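The Desk Set

The bus to Astside was late again on Tuesday, so she signed out her gripper at 8 minutes past seven and lost the good table by the door.

The task card for the morning said KEYBOARD, LIFT AND STAND. It was the third day of keyboards. Before that it had been mugs, and before the mugs a fortnight of folded towels, which everyone at Marchal had liked because towels were quiet. The card gave the steps in the usual order. Take hold at the short end. Bring it upright. Hold for a breath. Lay it down again, square to the table. Press the button on the handle at the start and at the end, and do not talk while the light is on.

She had been told on her first day to move as if she were teaching a child. She had no children, but she had taught her brother to tie his shoes, and she did it the way she had done that, slowly and with the elbow out. The uploads went to Flivex at noon and at five. A person there, or several people, went through them and sent back a sheet of the ones that were no good. Hers were mostly marked as too slow. Once there was a note in the margin that said "nice wrist", and she had kept the sheet.

By half past nine she had done forty and her thumb hurt. She changed hands, which was allowed if you ticked the box, and did another dozen with the left. They were clumsy. The keyboard tipped towards her on two of them and she had to catch it with her knee. She asked the supervisor whether she should delete those.

"Did you get it back on the table?"

"In the end, yes."

"Then leave them in. They want some where it goes wrong and gets put right. They pay the same."

She left them in. It seemed odd to her that a thing could be learned from her knee.
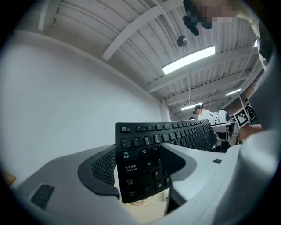 At the morning break the supervisor pinned up the totals. The site had sent 1124 lifts since the keyboards began, and 213 had come back. There was some grumbling about this. A man from the next table said that half of his had been turned down for the grip being too low, when the card plainly said to take it low, and he had the old card in his pocket to prove it. The supervisor read the old card, and then the new card, and wrote something on the back of her hand.

"Middle of the short end from now on," she said. "I'll ring them about yours."

After the break it was easier. She had noticed before that there was an hour or so when she stopped thinking about the steps and the gripper felt no stranger than a pair of kitchen tongs. Close, lift, turn, wait. She thought about the rent. She thought about whether to go to Nukness for the weekend, where her mother would ask what the job was and she would say computers, as she always did, and her mother would tell the neighbours that she mended them.

Once, in December, they had been shown a film of what the examples were for. An arm stood at a desk with a mug in front of it. It reached out, stopped short, and then went round to the handle with its elbow sticking out. It was very slow. The others had laughed at how slow it was, and somebody said it ought to be docked. She had not laughed. She had watched the elbow. There were sixteen people on mugs that month and any of them might have done it that way, and the film was over before she could be sure.

She finished the day on 163, her best so far. At five the light on the handle went green, then off. She wiped the grip pads with the cloth, coiled the lead and handed the gripper in at the hatch, where she signed for it.

The bus was on time going home. A boy got on at the second stop with a carrier bag in each hand and could not get at his pass. He put one bag down, and it fell over, and he stood it up again and leaned it against his shin while he looked through his pockets.

She watched how he did it – the foot first, then the knee – and her thumb moved on the strap of her own bag, once as he started and again when he had finished.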